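ok data collection thread, Sunday edition, July 26, 2026. gonna type fast, arms are free till dinner

1/ for new people: I teleop two arms at the Cilley shop and record demos so a policy can learn from them. Pillorer is the name of the project. Small tabletop stuff, paper and blocks and a button and a bin. Not glamorous

2/ total as of this morning: 1423 demos kept. Goal is 3732 by September. yes I know how that looks. no I'm not lowering it

3/ biggest lesson of the month, variety beats volume. Had a whole batch where I started every episode from the same pose with the object in the same place. Policy learned the pose. Moved the paper over by a hand's width and it grabbed air. Over and over. Very confident about it too

4/ so new rule. Every episode I drop the objects from a bit above the table and leave them wherever they land. No nudging. I still catch myself nudging

5/ also quit throwing out the ugly ones. If I fumble a grasp and then recover, that stays in. Recovery is the part the policy never gets to see otherwise. What I do toss: anything where I stop and think for too long. The pauses get learned. Had one checkpoint that would just hover, like it was deciding on lunch

6/ threw out 39 episodes last night for exactly that. hurt a little

7/ someone asked how long an episode is. 20 seconds is my cutoff for single pick and place. If it takes longer than that I'm driving badly and should get up and walk around

8/ on crumpled paper. People ask why not cubes, cubes are easy. Cubes are easy! That's the trouble. Every cube grasp looks like the last one. Paper squashes, it has no good side, and you can make a new shape in two seconds for free. I re-crumple between batches so the shapes don't repeat

9/ lighting. I used to close everything up and shoot under the same lamps. Then we took the policy over to Yadav's place to show it and the sun was coming in and it fell apart. Now I record with sun, without sun, late, early, whatever. Glare across the table is fine. Glare is data. (still hate it, it makes it hard to see what im doing)

10/ today's table, one from the fixed cam and one from the wrist:

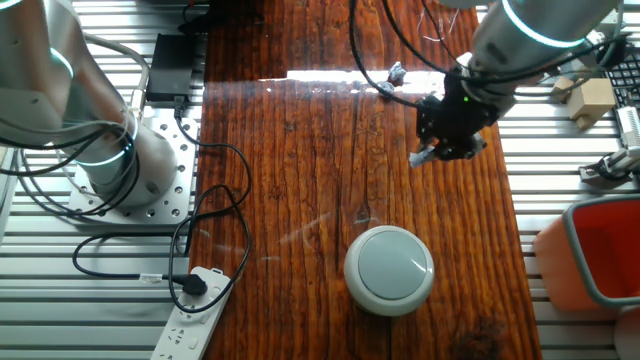
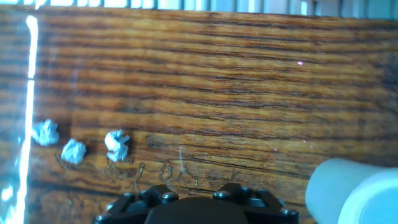 11/ next up is labels. I write one line per episode by hand, plain language, "pick up the paper" type of thing. Started out copy pasting the same line and regretted it. Now I vary the wording on purpose, grab / pick up / take, becuase whoever runs this later won't phrase it my way

12/ sync. check your timestamps before you record a full day, not after. I lost most of a Tuesday to a wrist stream running behind the joint data. Looked fine on playback. Was not fine. What I do now is one quick tap on the table at the start of each batch, then check that the tap lines up in every stream

13/ tooling, the recorder is Doltska, homemade, ugly, saves every episode as its own folder and asks keep or toss right when you stop. That prompt is the best thing in it. If you put off review to the end of the day you keep everything out of tiredness

14/ stuff I haven't figured out: how much two-arm data to mix in with single arm. Right now I'm just guessing. More two-arm made the single-arm tasks a bit worse last time but that was one run so who knows. If you have run this properly pls reply, would love numbers

15/ also does anyone rotate drivers? I'm the only one on this set and I'm pretty sure the policy has my habits. It comes in from the left when there's no reason to. I do that. Never noticed till I watched it back

16/ ok batch is set up, going back in. will post the eval when the next checkpoint is trained, good or bad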